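Home | About Us | Services | Sample Submission | Methods | Forms | Contact

About Plitby Water Laboratory

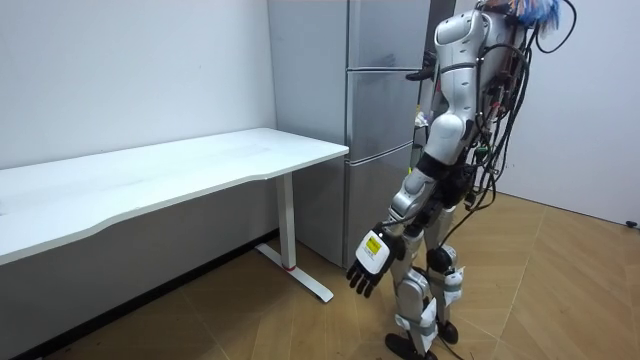
Department: Drinking Water Chemistry

Plitby Water Laboratory tests drinking water, well water, and process water for private owners, small utilities, farms, and building managers. The laboratory is located in Ostora and receives samples from the Ostora valley, the Landeg district, and the lake communities north of Dokundale. This page describes what the Drinking Water Chemistry department does, how it is set up, and what a customer should know before sending a sample.

What we test

The department covers inorganic and general chemistry. The routine drinking water panel includes pH, conductivity, alkalinity, total hardness, chloride, fluoride, nitrate, nitrite, sulfate, iron, manganese, copper, lead, arsenic, sodium, and turbidity. Single parameters can be ordered separately. Nitrate is the most frequently ordered single test in the Landeg district, where many wells are shallow and the land above them is farmed. Arsenic is more often ordered from Dokundale, where wells are drilled into bedrock.

Bacteria are tested by the Microbiology department, which has its own bottles, its own receiving hours, and its own form. A chemistry bottle cannot be used for a bacteria test. If both are needed, request both kits at the same time and fill the bacteria bottle first.

The department does not test for radon, pesticides, or PFAS. Requests for these are returned to the customer with a note. We do not forward samples to other laboratories unless the forwarding box on the form has been checked and the customer has named the receiving laboratory.

Methods

Metals are measured by inductively coupled plasma mass spectrometry after acid preservation. Anions are measured by ion chromatography. Alkalinity is titrated to a fixed endpoint of pH 4.5. Hardness is calculated from calcium and magnesium and reported as calcium carbonate in milligrams per liter; grains per gallon are given in a second column for customers who are setting up a water softener. Turbidity is measured on the unfiltered sample after gentle inversion.

Every analytical batch contains a method blank, a laboratory control sample, a duplicate, and a matrix spike. The calibration is checked at the start and end of the batch. If the closing check is outside its limits, the samples since the last good check are run again. A result from a failed batch is not released, including in cases where the customer has asked for a preliminary number by phone.

Reporting limits are printed next to each result. A result shown with a "less than" sign means that the substance was not found at or above the reporting limit. It does not mean zero. Customers comparing a new report with an old one should compare the reporting limits as well, as several of them were lowered when the present metals method came into use.

Sample bottles and holding times

Kits are supplied by the laboratory. The metals bottle contains a small amount of nitric acid. Do not rinse it, do not overfill it, and keep it away from children. The general chemistry bottle is empty and may be rinsed with the water being sampled. Bottles from other sources are not accepted for metals.

Nitrate and nitrite samples must be kept cold and must reach the laboratory within two days of collection. Turbidity has the same limit. Alkalinity may be held for 14 days if cold. Preserved metals may be held for six months, although there is seldom a reason to wait. The pH of a sample changes from the moment it is taken, and laboratory pH is therefore marked with a qualifier on all reports. A customer who needs an exact pH for treatment design should have it measured at the tap.

For lead and copper, two different sampling procedures are in use and they answer different questions. A first-draw sample is taken after the water has stood in the pipes for at least six hours, and reflects what the fixture and the indoor plumbing contribute. A flushed sample is taken after the tap has run for five minutes, and is closer to what the well or main delivers. Write on the form which one was taken. A lead result without this information can be reported but cannot be interpreted.

Remove the aerator only if the kit instructions say so. Do not sample from a hose, a hot water tap, or a swivel faucet if another tap is available. Where a softener or filter is installed, note whether the sample was taken before or after it.

Receiving and turnaround

Each sample is logged on arrival. The temperature of the cooler is recorded, the seals are checked, and the form is compared with the bottle labels. Differences between form and label are the most common cause of delay. The sample is placed on hold until the customer confirms the correct information in writing.

The standard turnaround is 7 working days from receipt. The receiving desk can log up to 226 bottles in a working day, and larger deliveries from utilities should be scheduled in advance so that nitrate samples are not logged too late to be analyzed inside the holding time. Rush service is available for nitrate, lead, and arsenic. It must be arranged before the sample is sent - a rush request written on the form alone will be treated as standard.

Reports are sent by email as a PDF file. A paper copy is mailed on request. Utilities may also receive a data file in the format agreed at the time of registration. Results are released to the person or organization named on the form and to no other party, with the exception of results that the laboratory is required by law to pass on to the health authority.

How the department developed

The laboratory began as the testing room of the Landeg waterworks, where operators checked chlorine, iron, and hardness for the local supply. When the waterworks was merged into a regional system, the testing room was separated from it and moved to Ostora under the Plitby name. Private wells were added to the service in the first year. Metals testing followed later, after the ventilation had been rebuilt and a separate clean area was available for trace work.

The department still runs the long-term monitoring series for the Landeg springs. Samples are taken each January and again in late summer from the same 6 points. The series covers hardness, chloride, nitrate, and conductivity. Chloride at the two points closest to the highway has increased over the length of the series. The other points show seasonal variation and no clear trend. The data tables can be requested through the contact form.

Reading your report

The report lists each parameter, the result, the unit, the reporting limit, the method, and the date of analysis. Where a health-based limit applies, it is shown in the right-hand column. Where only an aesthetic guideline exists, as for iron, manganese staining, and sulfate taste, the guideline is marked with the letter A. A result above an aesthetic guideline may cause stains, odor, or scale.

Nitrate may be expressed either as nitrate or as nitrogen, and the two figures differ by a factor of 4.43. Our reports give nitrate as nitrogen. Older Landeg waterworks reports give it as nitrate. This should be checked before any conclusion is drawn about a change in a well.

The department can explain what a number means and how certain it is. It does not recommend brands of treatment equipment, does not sell equipment, and has no arrangement with companies that do.

Sample storage and disposal

Remaining sample volume is kept for 30 days after the report is issued, except where the holding time has already passed. A retest within this period can be ordered by quoting the report number. The volume needed for a metals retest is 100 milliliters. After the storage period the acidified samples are neutralized and discarded. Bottles are not returned.

Page last reviewed Saturday, April 19, 2025

Plitby Water Laboratory, Ostora | Contact form | Privacy | © 2025 Plitby Water Laboratory | Back to top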